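How a Towel Works, and Why Folding It Is Geometry
From the Hundum Home Science pages for ages 9 and up
Text by Seren Gronow, checked by Ifor Powell

A towel is a tool for moving water. It takes water off one thing (you) and holds it until the air can carry it away. To do this well it needs a large surface, and the cloth has a special structure to provide one.

The usual towel cloth is called terry. It is woven from two sets of lengthwise threads. One set is pulled tight and makes the flat base. The other set is left slack, so it pushes up into small loops. A thread called the weft runs crosswise and locks both sets in place. Each loop stands away from the base, and water can reach it from all sides. 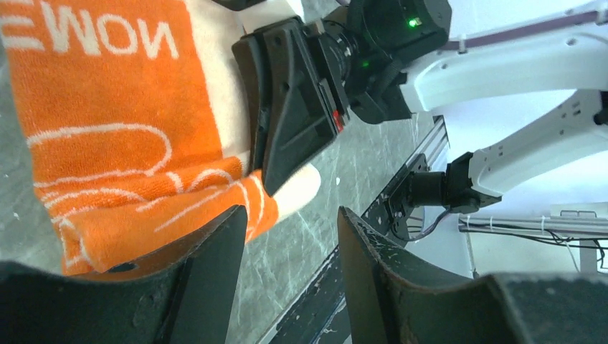

Orange terry cloth with cream lettering. Soft ridges form where the fabric buckles.

Water gets into the loops by capillary action. Water molecules stick to cotton fibers and also to each other, so they climb into the narrow spaces between fibers. Cotton is good at this. Many synthetic fibers are not, unless they are made extra thin.

Bunching

A towel dropped on a table does not lie flat. It bunches. Cloth bends easily but does not stretch much, so when its edges are pushed closer together the extra material has to go somewhere. It goes up, into ridges. Engineers call this buckling. A sheet of paper does the same thing, except that paper makes sharp creases and a thick towel makes rounded ones.

Bunching matters for drying. Air has to touch the loops to carry water off, and a loop buried inside a fold touches very little air. A bunched towel therefore dries slowly, and slow drying gives bacteria time to grow. That is the source of the sour smell.

Hems

The edge of a woven cloth is its weak point, as threads there can slide out. To stop this, the edge is folded over and stitched down. The result is a hem. A hem has more layers than the middle of the towel, so it is stiffer and easier to find with your fingers.

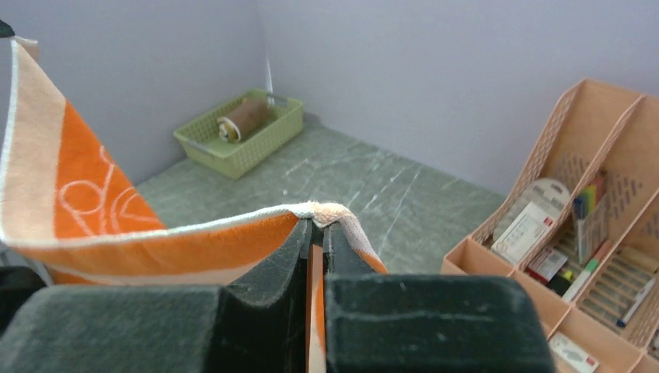
Stripes and a white hem on a towel lifted by its edge.

To straighten a bunched towel, find a hem and follow it to a corner. Do the same along the opposite end. Hold one corner in each hand and lift — gravity pulls most of the ridges out.

Folding

Each fold in half divides the area by 2 and doubles the layers. Fold once and there are two layers. Fold twice and there are 4. A towel 80 centimeters wide becomes 40 centimeters wide after one fold across its width. If the towel has stripes, use them as guide lines: match stripe to stripe and the edges should line up too.

Try it

Wet two matching washcloths with equal amounts of water. Hang one flat and bunch the other on a plate. Feel both after 9 hours and write down the difference. Lleucu Kemeys of Zullbridge did this in May and repeated it with the flat cloth folded in half.

Words to know

Weft: the thread that runs crosswise in woven cloth.
Capillary action: the movement of a liquid into narrow spaces.
Buckling: bending out of shape when squeezed from the ends.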